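Bedding and Folding, Back Bedroom, Lamthorpe
Gallery 4 of the house notes. Bed linen, floor mat and clothes, March. 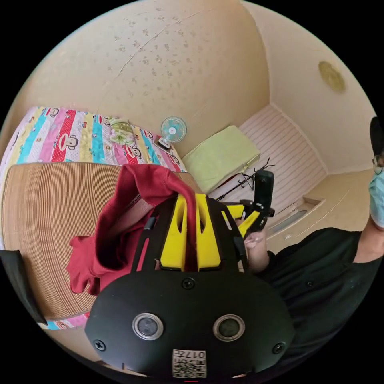
The back bedroom has one bed and no closet. Clothes are sorted and folded on the bed, so the bed has to be made first and the mat has to be out of the way before any folding starts. The notes for the front bedroom are in Gallery 3 and use the same order of work, except that the front room has a chest of drawers and this one uses open shelves.

Sizes are in centimeters, width first. They were taken with a steel tape on the flat, after washing. New cotton sheets will measure larger than the figures given. Captions are numbered in the order the work was done, and a few refer back to earlier ones.

Bed and sheet

1. Mattress, bare. Ander foam, 150 by 200, cover zipped on three sides. The cover comes off for washing twice a year. The zipper pull sits at the foot end, left corner.

2. Mattress turned head to foot. A slight hollow had formed on the wall side. Turning it moves the hollow to the open side, where it is less of a problem for tucking.

3. Sheet laid out, before tucking. Printed flat sheet, cotton, no elastic. The stripes run the length of the bed. If the stripes are straight at the foot, the overhang is even on both sides and does not have to be measured.

4. Tuck at the wall side. Lift the mattress edge by hand height only. Lifting it higher pulls the sheet back out at the head.

5. Corner, first fold. The hanging edge is raised to make a triangle and laid on top of the mattress. The lower part is tucked in.

6. Corner, finished. Triangle dropped and tucked. A plain hospital corner. It holds for about 10 nights with a flat sheet of this weight.

7. Sheet hem, close view. Double-turned, machine stitched. One short run of stitching has been replaced in a slightly heavier thread.

8. Spare sheet, folded. Drusine plain weave, white. Kept on the lower shelf. It is narrower than the printed one and only just tucks at the sides, so it goes on when the printed sheet is in the wash and comes off again afterward.

Pillows and covers

9. Pillow, cover removed. Fiber fill, some clumping at one end. Worked loose by hand and left flat for an afternoon.

10. Pillow cover, inside out. Corners are turned out fully before washing. Lint collects in them and does not rinse away otherwise.

11. Cover going on. The pillow is folded lengthwise, pushed to the closed end and released. Shaking it down from the open end also works but leaves the far corners empty.

12. Light quilt, folded in thirds and then in half. Stored at the wall end of the bed during the day. Folded edge faces out.

Mat

13. Woven mat, unrolled on the floor. The ribs run across the width. Width 124, taken at the middle. The ends are slightly narrower where the binding pulls in.

14. Mat edge. Bound in cloth tape, sewn through. The tape has lifted along one side and needs a new row of stitches. A curved needle is easier for this, as the mat does not bend well against the ribs.

15. Wiping down. Damp cloth, along the ribs. Wiping across them pushes dust into the grooves.

16. Mat airing. Stood on its long edge near the window, both faces clear. Two hours in dry weather. In wet weather leave it overnight and check the underside in the morning.

17. Mat rolled. Roll with the ribs, firmly, and tie at both ends with flat tape. Round cord leaves a dent. Do not fold it. An older mat from the same Dlamini shop was folded in half for one winter and cracked along the line.

Clothes

18. Unsorted pile. One load, brought in from the line. It goes on the open side of the bed, leaving the wall side free for finished stacks.

19. First sort, by fold type. Shirts together, trousers together, small items in a heap. Sorting by owner comes later. Doing it the other way around means changing the fold every few pieces.

20. T-shirt, face down. Sleeves in, sides to the center, bottom hem up to the collar. One more fold for the shelf. The finished piece should match the shelf depth with a finger width to spare.

21. Knit top, soft fabric. Folded once more than the cotton shirts. Soft knits spread in the stack and a smaller piece holds its shape better.

22. Dark reds and browns, kept apart. These still give a little color in the wash and are held over for a separate load until they run clear. Test with a wet white cloth on an inside seam.

23. Trousers. Leg on leg, crotch point folded in, then in half and in thirds. Empty the pockets before the first fold.

24. Socks, paired flat. Laid one on the other and folded at the heel. Turning the cuffs over stretches the elastic on one sock of each pair, usually the same one.

25. Stacks on the wall side of the bed. Heavy pieces at the bottom. If a stack leans, refold the lowest piece; the ones above it are rarely the cause.

Shelf

26. Upper shelf, loaded. Shirts at the left, knits at the right. Board length 100, supported at both ends and at the middle. It bowed before the middle bracket was fitted.

27. Bracket. Steel, painted, three screws. The top screw is longer than the other two and goes into the stud.

28. Lower shelf. Spare sheet, pillow covers and towels. Towels are folded with the closed edge forward so that one can be taken without dragging the next.

29. Room at the end of the work, about 4 in the afternoon. Sheet tucked, mat back down at the open side of the bed, shelves loaded.

Still to do: binding on the mat (14), separate wash for the dark pieces (22), second coat of paint on the shelf ends. The hallway cupboard is in Gallery 5.

Gallery 3: Front bedroom
Gallery 5: Hallway cupboard
Back to house notes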